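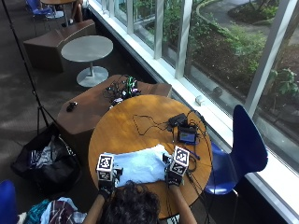

Cloth by Hand: What the Folding Sessions Are Teaching Us

August
By the Wutar newsletter desk

If you have ever tried to explain over the phone how to fold a shirt, you already know the trouble we've had this summer. Your hands know it perfectly well. Your mouth doesn't. The Wutar project started out with a long written list of folding steps, and we threw most of it away by the end of the first month, because every step seemed to need three more underneath it (how hard do you pinch? when do you let go?) and the robot was no wiser for any of it.

So now we simply show it. One of us sits down at the round table, pulls on the black gloves with the marker cubes on the backs, and handles a piece of cloth the way you would at home on laundry night. The black-and-white squares on the cubes let the software work out where each hand is and which way it's tipped, and the fingers get on with the folding. We keep the little screen propped up on the table while we work, and I will confess that new people spend their first session looking at it far more than at the cloth!

At last count we had 2556 demonstrations saved, and 1160 of those have been checked from start to finish and passed along to our friends at Ollham, who do the training on the robot side. The rest are waiting their turn. Checking is slow, sleepy work, and if you have a free hour and a good chair we would love to hear from you. Of the ones already looked over, 579 are plain half folds, which is more than we need, so please, no more half folds for a while. What we're short of is the messy beginning: cloth that starts in a heap and has to be found, smoothed and squared up before anybody can fold anything.

A few things we've picked up along the way, for those of you signed up for the fall. Keep the cubes facing up as much as you comfortably can, and try not to cross one hand over the other. Lay the glove wires away from you before you begin. Go at your own pace, too. Several of our early folders slowed way down to be helpful, and the robot dutifully learned to dawdle, hovering over each corner like a guest who can't decide which cake to take. Fumbles are welcome as long as you fix them, so if you drop a corner, pick it back up and carry on.

We've also had a nice note from the Zúñiga workshop, where they steer their arm from across the room with a pair of hand controls. They'd like to swap cloths with us and see whether lessons given by glove and lessons given by remote can be mixed together. We said yes right away. Their set has 11 different fabrics in it, including a terry towel that they tell us is a real handful, and we hope to have it on our table before the evenings get short.

Gloves come in two sizes, so let us know yours when you write in.

Related items
Steering From Across the Room: A Visit to Zúñiga
Batside Open Evening: Bring a Towel
How We Check a Demonstration
Ollham's Arm Gets New Fingertips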